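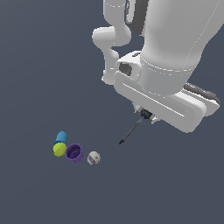

July, bench 2, evening

Carried on with the reach tests for the Fanska job. The sim is back up after the update, and the arm loads without the joint limits being thrown away, so the fix in the startup script can stay. I've left the old one in the folder with "old" on the end of the name. Please don't tidy it yet.

Object set tonight is the blue ribbed one, the tennis ball, the purple cup and the ball with the purple stripe. Same four every time until I say otherwise. The rod goes in the gripper with the dark blue collar round its end, and the tip is the point I'm steering, so all the targets below are for the tip and not for the fingers.

Settings as of tonight:

- rod length from collar to tip: 590 mm in the tool file, was typed in as 59 before. Explains a lot.
- hover height set by the script, not by hand
- approach from the upper right, over the clear bit of floor
- random seed 2648 (written on the whiteboard as well)
- gripper force left alone

First run went to the hover point and stopped. Good. Second run did the same but the wrist took the long way round, nearly a full turn, and I don't want to see that on the real one with a cable hanging off it. Put a limit on the last joint and ran it again. It now goes the short way, a bit slower.

Then tried moving in on the striped ball. Tip came down beside it and pushed it away from the group, as it should. Tried the cup next and got the usual nonsense where it jitters against the ball next to it before anything has touched either of them. I think the collision shape for the cup is still a solid lump, in which case the inside doesn't exist as far as the physics is concerned. Needs a proper hollow one. Conneely had a cup model in their parts pack that might do, and the licence looked fine for workshop use, but I'd like somebody else to read it too.

Ran the striped ball 6 times after that with small changes to the start position. All finished. On one the rod clipped the tennis ball on the way back up. The retreat move is a straight line to home and it doesn't care what's in the way. Adding a lift first, then home.

Real arm: nothing done tonight. The Skitis mount is still waiting for its longer bolts, and the base plate rocks if you lean on the bench. Whoever is in next, the bolts are meant to be M8. The bag in the drawer marked M8 is full of M6, I have crossed it out.

Rod for the real one: I cut a piece of the black tube to length and sanded the end. It's a loose fit in the printed collar - two turns of tape holds it but I'd like to reprint with less clearance. The file is in the Grakum folder under collars. Print it upright, it split along the layers when I laid it flat.

To do:

- hollow cup shape
- lift before retreat, then repeat the same runs with the same seed
- reprint collar
- bolts
- check that the tool file on the workshop laptop has the 590 in it as well, I only changed it on mine

Stopped there. Laptop left charging under the bench, sim closed, logs copied to the shared drive - the folder is called reach_rod and the notes file in it is just a copy of this page.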